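Sixty Times the Same Trash

It started with Josée Gagnon, who mentioned over coffee in July that the people at Tileva were looking for folks willing to do ordinary chores with grippers in their hands, and would I like to try it. I have never been good at saying no to Josée (ask her about the choir!), so I said yes before I knew what I was saying yes to.

The idea, as Zodwa Makhubela explained it to me on my first morning, is that you do the job yourself, holding the grippers, and everything your hands do gets recorded so that a robot can learn from it later. No joystick, no typing. You pick a thing up, you put it where it goes, and you try to do it the way you'd want it done in your own house. My task was clearing a messy table into a trash bin. I laughed out loud, because I've been training for that since I had children.

I was humbled very quickly. You lose your fingertips, for one thing. I'd squeeze a tissue as if it were a rock and then hold a can as if it were a tissue, and down it would go. It took me most of a morning to stop bending my wrists the way I do when I'm just using my hands, and to let my elbows do the traveling. Zodwa kept telling me to slow down, then to slow down again, and finally to pretend I was pouring tea for my grandmother. That one worked, I don't know why.

The bit I came to like best was using both sides together, something in the left and something in the right, and then over to the bin.

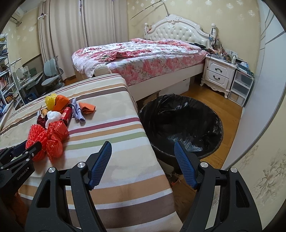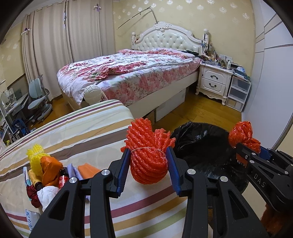 Clearing the striped table: one gripper open in the first one, red netting and a red-orange bag held up in the second.

Those foam nets that come around fruit are my favorite things to pick up, by the way. They have a little give, so you feel them settle between the pads. Crumpled wrappers are the worst. You think you have the whole thing and what you have is one corner, and the rest of it swings about on the way across. Ilango Chacko, who goes through the recordings, told me not to fret over a fumble as long as I fixed it calmly. Apparently it helps to have a few of those in the pile, a drop and then a patient second try. I found that very comforting and have been repeating it to my husband when he cooks.

We did 60 rounds in all, 8 before the first break, and between rounds everything came back out of the bin and onto the table in a new muddle. I got quite particular about the muddle! My early ones were far too tidy, everything spaced out like a shop window, and Zodwa would come along and shove it all together with her forearm. Real messes touch each other, she said, and she's right, I've seen my kitchen.

By the last 5 rounds I'd stopped thinking about the grippers at all, and that evening I reached for the salt at dinner with my wrist locked stiff, like a lobster. Maëlle Beaulieu did the same job for 2 weeks before me and says it wears off.

I've told them I'll come back for the next one, folding dish towels. I've been practicing with the barbecue tongs and so far I can do a half fold, if the towel is a small one and the cat stays off the counter.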